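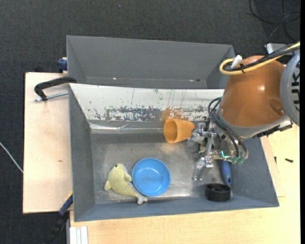

Call for Participants: Winter Knitting and Crochet Circle at Sandhu

10 January 2018
By the Sastenent workshop team

Do you have a half-finished scarf in a drawer somewhere? Or a ball of yarn you bought because the color was too good to leave in the shop? We would love to have you with us. Sastenent is looking for 20 people to join a new knitting and crochet circle at the Sandhu building, and we are so happy to finally be able to open it up!

The circle meets for 2 hours each evening session, in the upstairs room (take the side stairs, the front ones only go to the Torken offices). Total beginners are welcome, and so are people who can turn a heel with their eyes shut. We had a smaller group going last October and the mix of levels was the best part of it - somebody was always learning to purl at one end of the table while somebody else was deep into a cable sweater at the other.

What we are making

Everyone will work on squares for a big shared blanket. The pattern calls for 400 squares and we have 76 so far, so there is plenty left to do. You can knit them or crochet them, plain or fancy, as long as they come out the size of the card template we hand out at the first session. When the blanket is joined up it will hang in the entrance hall at Grarnis. You are also welcome to bring your own project and switch back and forth.

What to bring

Needles or a hook if you have them. We have spares in most of the middle sizes, but very few circular needles, so please bring your own if you like to work that way. Yarn for the blanket is provided. It is a machine-washable wool blend in worsted weight, and there is a lot of green. If wool bothers your skin, tell us when you sign up and we will put some cotton aside for you.

Who can join

Anyone 16 or older. Taking part is free. We do ask that you try to come to most of the sessions, as places are limited.

How to sign up

Pick up a form at the Sandhu front desk, or ask them to put one in the mail. Tell us a little about what you have made before, even if the answer is nothing yet. Left-handed crocheters, please say so on the form and we will seat you together!

Last updated: 10 days after posting - places still open

Comments

woolly_in_boots: Form handed in! Is there an elevator? My knees and side stairs don't get along.

Sastenent: Yes, behind the front desk. Just ask and they will point you to it.

purl2gether: I still have four green squares at home from October. Can I bring them even if I can't make the sessions?

Sastenent: Yes please! Leave them at the desk in a bag marked "blanket."

tangledagain: Never held a hook in my life but I'm in.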